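1/ Okay, I've been promising some of you a proper thread on the Mestuvar border post all winter, and tonight the kids are asleep and the kettle is on, so let's do it. Get comfortable, because I have never in my life managed to keep one of these short.

2/ For anyone new: Mestuvar is the crossing at the top of the valley, the one on the old salt road. In January, a little before 5 in the morning, a group of armed men came down through the trees and opened fire on the night shift. The shooting lasted 30 minutes. Two guards were killed and four were hurt.

3/ I'm going to say first what I should have said first back then, which is that those two men had families in Bronholm who still get asked about it in the grocery store. Please be kind in the replies. Some of them read this account.

4/ The first official statement came out at breakfast and said the attackers had crossed from the other side and gone straight back. By lunch that had become "a group of unknown origin." By evening the line about crossing was gone completely, and if you hadn't saved the morning version (I had, bless my paranoid old editor) you would never have known it was there.

5/ Why does that one line matter so much? Well, the ceasefire monitors can only open a formal inquiry if one side says the line was crossed. No claim, no inquiry. So taking out a sentence meant the monitors stayed down in Bronholm with their engines off, and the whole thing was handed to the district police.

6/ Now, I don't think that was necessarily wicked. The talks were due to start again that month and I can imagine a tired person in an office deciding that a quiet valley was worth more than a loud inquiry. I really can. But the people who live up there were never told that a choice had been made, and they're the ones who sleep next to it.
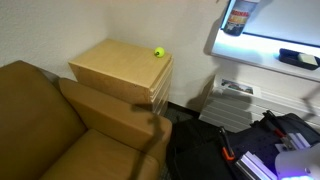

7/ So, on to what the villages did. 300 people left the upper hamlets in the first two days, mostly to cousins farther down, and a good many to the school gym in Bronholm, where the heating gave out on the second night and the bakery across the road kept its ovens going and its door open till morning. I still think about that bakery.

8/ Most have gone home since. Not all. The road above the post is closed after dark, so if your job is on the far side of the checkpoint you either leave work early or you find a bed somewhere. One woman I talked to has been sleeping at her sister's four nights a week since the attack and only sees her own kids in the mornings she's off.

9/ The army says it has added up to 800 troops along that stretch. I drove it last month and I can tell you there are a lot more trucks, and a new fence that stops, rather suddenly, at a creek. I asked a young lieutenant about the creek. He was very polite and offered me coffee.

10/ Maëlys Hoarau, who has reported from that line much longer than I have, pointed me to something I'd missed. The post's own duty log was read out at the district hearing, and entry 1249 has a guard noting flashlights in the trees at 11 the night before. He called it in. The log doesn't show any answer.

11/ I've asked the ministry about that entry three times now. The first reply thanked me for my interest. The second was the first one again. The third said the matter is with the Ó Briain review, which is the panel set up to look at security along the whole line, and which hasn't set a date for anything yet.

12/ A few of you have asked about the Flideck clip, the one with the muzzle flashes that was shared everywhere that week. I'd leave it alone. The ridge behind the shooters doesn't match any ridge I know up there, and there are leaves on the trees. In January! At that altitude!

13/ What I'd love to hear about, if you live up that way and feel safe writing to me, is the night before. Lights, dogs barking, cars where there usually aren't any, anything at all. My messages are open and I won't use a name without asking you first, and then asking you again.

14/ The next hearing is in the Bronholm courthouse and the public can sit in as long as there are seats. I'll be there with a thermos and I'll post from the hallway at the breaks. Right, the kettle boiled ages ago. Goodnight, all - and thank you for reading this far.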